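Grippers at Home: How Handling Work Is Changing at Kolov

Oct 21, 2024

Kolov sells folding and sorting cells to commercial laundries. The cells learn from people who handle clothes with a pair of hand-held grippers, and recording those people is now a job of its own. We spoke to the firm's head of handling work, who asked not to be named.

"A shift is five hours, with breaks," she said. "Knitwear is the slowest category. It stretches, the cuffs roll, and two fingers have to do what ten did before."

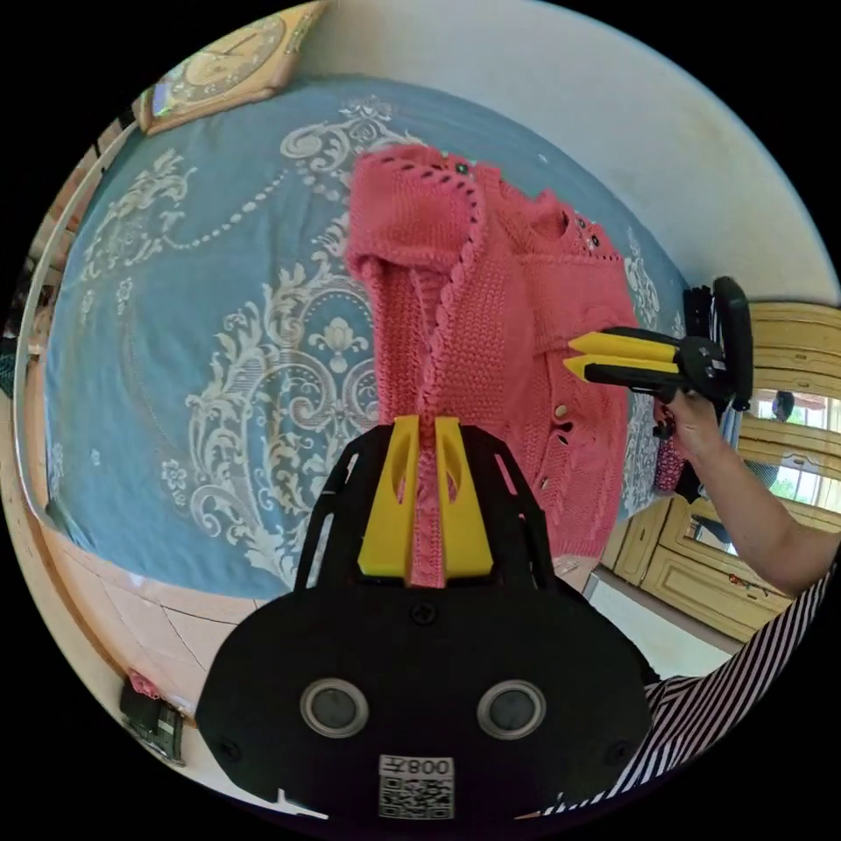

Pellegrini sees it differently: the speed matters less than the grip, and a worker who has folded by hand for years has to unlearn most of it before the recordings are any use.

The head of handling accepted part of this. New starters from the laundry floor, she said, tend to pull too hard in their first sessions. "They know cloth very well. What they have lost is the feel of it, so they have to judge by eye."

Training takes two weeks. A garment is lifted, laid flat, straightened at the sleeves and folded, then opened out again for the next run.
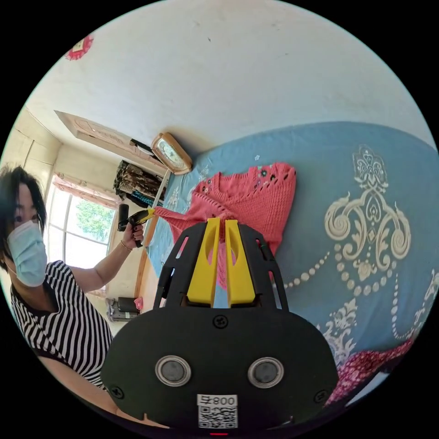

Pay is by the hour and not by the piece, a point settled last December after complaints at the Bruduvau site. Piece rates had led people to rush the sleeves, and some 33 per cent of the recordings there were rejected.

Asked what happens to the folding jobs once the cells are running, she was direct. "At Bruduvau the folding line went from two shifts to one. Most of those people moved to recording or to checking. A few left. I would not call that painless."

Checking means standing beside the cell and clearing whatever it drops. Former folders find it dull, she said, and the firm now rotates them. 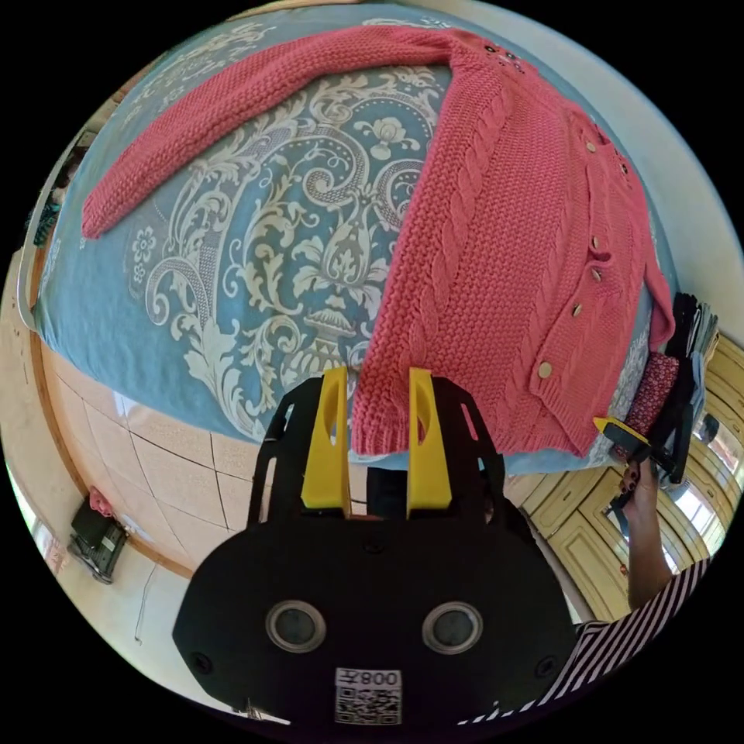

Knitted cardigan on a bed, with the hem between the gripper's fingers.

The next cell goes to a laundry in Vosenano. Staff there have asked for the rota in writing before it is switched on.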